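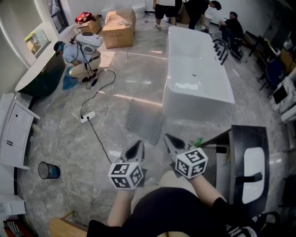

A freestanding tub, a toilet and a vanity on the gray tile floor at the Prendby showroom.

Bathroom supplier Lolico is refitting its Prendby showroom and expects to reopen it in June, the company said on 2026-03-31.

The floor will hold 5 full bathroom displays, with white tubs, toilets and vanities set out on gray marble-patterned tile. Lolico said 383 items are on the list for the refit, and more than 200 have been delivered.

Suominen is handling the installation. Boxes are being unpacked on site as the displays go in.

The showroom covers 400 square meters. Orders placed before the refit can still be picked up at the side entrance on weekday mornings.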